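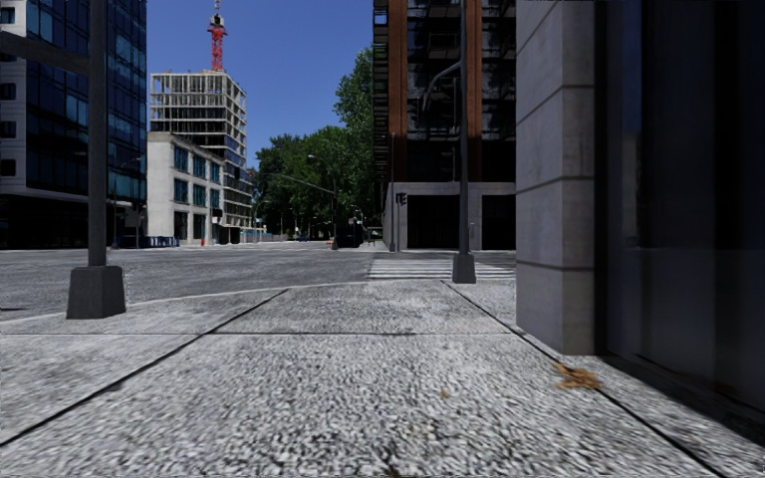
Sidewalk slabs and curb at a street corner

Sidewalk Repair: Frequently Asked Questions

Who is responsible for the sidewalk in front of my house?
In Plornby, the town owns the sidewalk and the property owner keeps it clear. That means snow, leaves and overhanging branches are yours. Cracked or raised slabs are ours.

How do I report a problem?
Call the Streets Office or fill out the form at the front desk. Give the nearest house number and say which side of the street it is on. Harriet Mbeki handles new reports and will send you a case number.

How long will a repair take?
Trip hazards are usually ground down or patched within 20 working days. Full slab replacement takes longer — crews do not pour concrete in January, and winter reports go on the spring list.
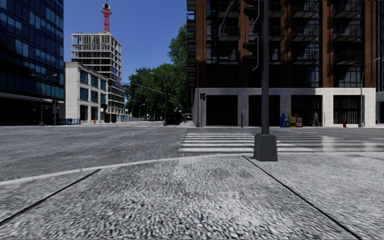

Corners and crossings come first on that list, followed by school routes and then residential blocks. Last year we closed 3,386 reports, counting duplicates.

Tree roots are lifting my slab. Can I cut them?
No. Call us first. Malcolm Yeoman, the town arborist, has to look at any street tree before roots are cut.

Can I pay to have my slab replaced sooner?
Yes. The owner share is $400 per slab, and the work must be done by a contractor on our approved list. Permits are good for 2 months.

Will the new concrete match the old?
Not at first. New slabs are lighter and take a few years to blend in.

Do you repair private driveways?
No, only the part that crosses the public sidewalk.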